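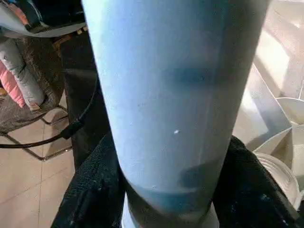

Garra Vustine G2 com copo azul-claro entre os dois dedos, vista da câmara de punho.

Vustine G2: garra de dois dedos com câmara de punho
Referência 470-G2
Fabricante: Gernel
Distribuição e assistência: Trevaskis

Descrição geral

A Vustine G2 é uma garra elétrica paralela de dois dedos para braços colaborativos de pequeno porte. Destina-se à preensão de objetos domésticos e de embalagem ligeira, incluindo peças cónicas, cilíndricas e de parede fina. O conjunto é fornecido com a unidade de acionamento, um par de dedos com revestimento preto texturado, câmara de punho, cabo de sinal e flange de adaptação.

A garra pode ser vista em funcionamento nas instalações da Trevaskis, mediante marcação. Os ensaios são feitos com objetos do catálogo de demonstração ou com objetos trazidos pelo visitante, dentro dos limites de massa e abertura indicados abaixo.

Características técnicas

Tipo: paralela, dois dedos
Acionamento: elétrico, motor sem escovas
Carga útil por atrito: 1000 g
Abertura máxima: 110 mm
Força de preensão: regulável por software, 15 a 60 N
Alimentação: 24 V CC
Comunicação: RS-485 ou Ethernet, conforme a versão
Câmara: cor, foco fixo, orientada para a zona de preensão
Intervalo de manutenção: 3000 horas de funcionamento
Substituição dos dedos: sem desmontagem da unidade de acionamento

Os valores de carga útil referem-se a superfícies secas e limpas. Para superfícies polidas, vidro molhado ou películas plásticas, a carga admissível tem de ser determinada em ensaio.

Preensão de peças cónicas

Os copos altos que estreitam para a base são um caso frequente nas demonstrações. Numa parede inclinada, a força dos dedos tem uma componente axial que tende a deslocar a peça. O ponto de contacto recomendado fica na zona inferior, onde o diâmetro é menor e sobra curso para corrigir a abertura. Na imagem de abertura os dedos estão fechados nessa zona, um de cada lado do copo.

Um objeto alto tomado pela parte de baixo ocupa grande parte do campo da câmara. Na fase de aproximação, a localização deve ficar concluída antes do fecho. Depois do fecho, a imagem de punho serve para confirmar a presença da peça entre os dedos e pouco informa sobre o destino. Para colocação com tolerância apertada recomenda-se uma segunda câmara, externa (não incluída).

Demonstração de 21 de julho de 2023

A versão atual foi apresentada num dia aberto da Trevaskis, com o braço Gunden como suporte. A sessão foi conduzida por Ankit Dubey, da engenharia de aplicações, e dividiu-se em 2 blocos: preensão de objetos isolados e transferência entre superfícies de apoio. O programa usado é o mesmo que acompanha o produto, sem módulos adicionais.

Questões técnicas colocadas pelos visitantes:

Iluminação. A exposição da câmara é automática por defeito. Superfícies brancas muito iluminadas podem saturar, com perda de contorno. Em posto fixo, convém bloquear a exposição com o objeto de trabalho já colocado.

Cabos. O raio mínimo de curvatura do cabo de sinal é de 40 mm. O percurso deve ser verificado com o punho nas duas posições extremas de rotação, e não apenas na posição de repouso.

Limpeza dos dedos. O revestimento retém pó e pequenas partículas. Limpar com pano sem pelo, ligeiramente humedecido. Não usar acetona nem ar comprimido junto à lente.

Corte de energia. A G2 mantém a posição dos dedos sem alimentação. A libertação manual faz-se pelo parafuso lateral, com chave sextavada de 3 mm.

Compatibilidade

Gunden, todas as versões com flange ISO 9409-1-50-4-M6: montagem direta.
Outros braços com a mesma flange: montagem direta, controlador a confirmar.
Flanges diferentes: adaptador sob consulta.
Vustine G1: os dedos da G1 não servem na G2. O cabo de alimentação é comum às duas.

Acessórios

470-D1 Par de dedos de substituição, revestimento texturado
470-D2 Par de dedos longos, para recipientes fundos
470-C3 Cabo de sinal, 3 m
470-F1 Flange de adaptação
470-P1 Proteção de lente

Marcação de demonstração

Indicar no pedido a massa, o diâmetro máximo e mínimo e o material do objeto. Se a peça for cónica, indicar também a altura. Objetos com líquido só são ensaiados com tampa estanque. As visitas decorrem durante todo o ano, exceto em março, mês reservado à calibração dos postos.

Pedidos de cotação e ficha dimensional: formulário de contacto da Trevaskis, com a referência 470-G2 no assunto.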